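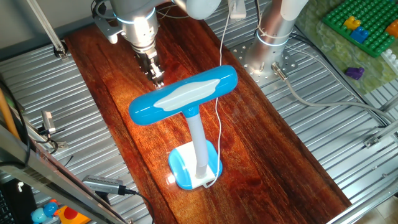
Zweiarmiger Versuchsplatz mit einer Schreibtischlampe auf lackierter Holzplatte.

Bika ist eine Softwareumgebung für die Steuerung, Wahrnehmung und Bewegungsplanung von Robotern mit zwei Armen. Sie wird seit November 2021 von der Firma Prorard entwickelt und vor allem in Laboren verwendet, in denen Manipulationsaufgaben an Gegenständen des Haushalts untersucht werden. Der Name bezeichnet sowohl das Gesamtpaket als auch den Planer, der dessen ältester Teil ist.

Geschichte

Die Arbeiten an Bika gehen auf einen Bahnplaner zurück, den die Ingenieurin Nimal Begum für einen einzelnen Arm geschrieben hatte. Eine erste Fassung für zwei Arme war nur intern im Gebrauch. In ihr wurden die Arme noch abwechselnd bewegt, das heißt, ein Arm wartete in einer Ruhelage, bis der andere seine Bahn beendet hatte. Mit der Version 2 kam die gemeinsame Planung hinzu, bei welcher beide Arme als ein einziges kinematisches System behandelt werden. Die derzeitige Hauptversion 4 wurde am 13.3.25 veröffentlicht. Sie enthält erstmals das Kalibrierwerkzeug Puvside, das vorher getrennt verteilt wurde.

Aufbau

Das Paket besteht aus einem Regelkern, einem Wahrnehmungsmodul, dem Planer und mehreren Werkzeugen für die Aufzeichnung. Der Regelkern läuft mit einer Taktfrequenz von 200 Hz und nimmt Sollwerte für die Gelenke beider Arme sowie für die Greifer entgegen. Fällt ein Sollwert aus, so wird die letzte Bahn über 9 Takte abgebremst und danach die Stellung gehalten. Die Not-Halt-Kette ist von der Software unabhängig und kann von ihr nur gelesen werden.

Zwischen den Modulen werden Nachrichten mit Zeitstempel ausgetauscht. Jede Kamera bekommt eine eigene Warteschlange, deren Länge auf 200 Bilder begrenzt ist. Ältere Bilder werden verworfen – bei der Aufzeichnung jedoch vorher auf den Datenträger geschrieben.

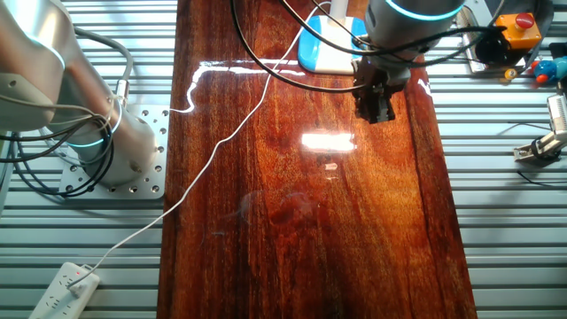 Wahrnehmung

Das Wahrnehmungsmodul schätzt die Lage der Gegenstände auf der Arbeitsfläche aus den Bildern fest montierter Kameras. In der Regel werden mindestens zwei Blickrichtungen verwendet, eine schräge und eine steile. Die Schätzung erfolgt in jeder Ansicht getrennt, anschließend werden die Ergebnisse gewichtet zusammengeführt.

Als schwierig gelten spiegelnde Untergründe. Ein Glanzlicht auf Lack oder Metall kann die Segmentierung stören, weil seine Kante im Bild stärker ist als die Kante des gesuchten Gegenstandes. Bika führt deshalb für jede Kamera eine Maske der übersteuerten Bereiche. Liegt ein Gegenstand teilweise in einer solchen Maske, wird das Gewicht dieser Ansicht herabgesetzt. Das Verfahren setzt voraus, dass die Beleuchtung während eines Versuches gleich bleibt. Bei wanderndem Tageslicht muss die Maske in kurzen Abständen neu berechnet werden.

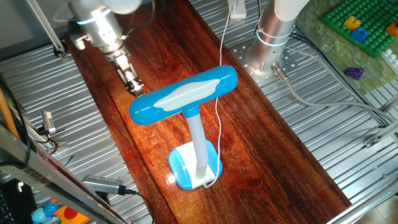
Der Planer sucht zuerst eine kollisionsfreie Bahn im gemeinsamen Gelenkraum und glättet diese in einem zweiten Schritt. Hindernisse werden durch einfache Grundkörper angenähert. Für eine Lampe, deren Kopf wie ein Querbalken auf einem schmalen Hals sitzt, reicht ein einzelner Quader nicht aus, da er auch den freien Raum unter dem Kopf sperren würde; man verwendet drei Körper für Fuß, Hals und Kopf. Das Kabel, welches vom Fuß über die Platte verläuft, wird als flache Sperrzone eingetragen und nicht als bewegliches Objekt modelliert. Diese Vereinfachung ist in der Dokumentation als bekannte Einschränkung aufgeführt.

Kalibrierung

Puvside bestimmt die Lage der Kameras zu den Basen der beiden Arme. Der Greifer wird dazu in verschiedene Stellungen gefahren und im Bild verfolgt. Voreingestellt sind 200 Stellungen, die sich auf beide Arme verteilen. Der verbleibende Fehler wird für jede Kamera einzeln ausgegeben. Nach dem Lösen einer Grundplatte oder eines Kamerahalters ist der Vorgang zu wiederholen.
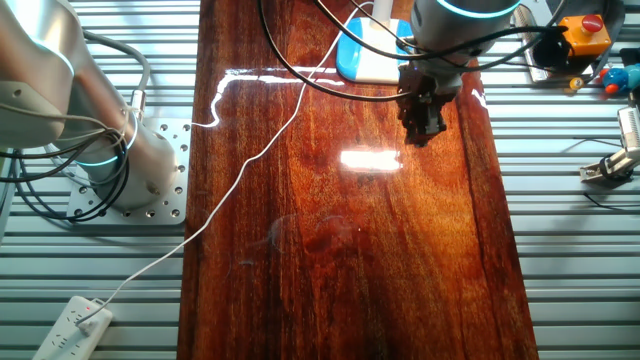
Steile Ansicht mit Greifer über der Platte; in der Mitte ein Glanzlicht auf dem Lack.

Verbreitung und Kritik

Neben Prorard selbst setzt auch das Labor Ranasinghe die Umgebung ein und pflegt eine eigene Sammlung von Greiferbeschreibungen. Gelobt wird meistens die Aufzeichnung, bei der Bilder und Gelenkwerte ohne nachträglichen Abgleich zusammenpassen. Kritisiert werden die lange Einrichtungszeit und die Konfigurationsdateien, deren Format sich zwischen den Versionen 3 und 4 geändert hat. Ein Umwandlungsprogramm liegt bei, es übernimmt aber die Sperrzonen nicht.

Siehe auch

Bahnplanung
Hand-Auge-Kalibrierung
Zweiarmige Manipulation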